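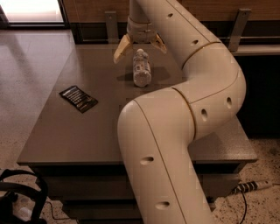

Sem Cuypers

I have now lived with the water softener for eight months, and I feel ready to talk about it.

It was the kettle that started it. Our water comes out of the ground at Bustitz and brings most of the ground along. Every August I'd buy a box of Mamerer descaler, follow the instructions, and spend the next 2 days drinking tea that tasted of swimming pool. The shower head had gone down to 14 working holes, one of which was aimed at the ceiling.

So I rang Van Hecke, who sent a man with a test strip. He dipped it, looked at it, and asked if we'd ever thought of moving. 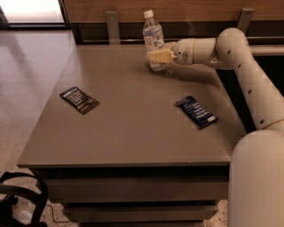 A bottle of water, label and all.

The softener lives under the stairs, where the hoover used to be. It regenerates at three in the morning with a noise like a cow getting up. It also eats salt, in blocks, and the blocks come from Lirkis at 102 a pallet. We do not need a pallet. We have a pallet.

The tea is better, I'll give it that. The soap won't rinse off any more – you stand there sliding about like a trout – and my mother says the potatoes taste odd. She said that before, mind you. The hoover is in the bath.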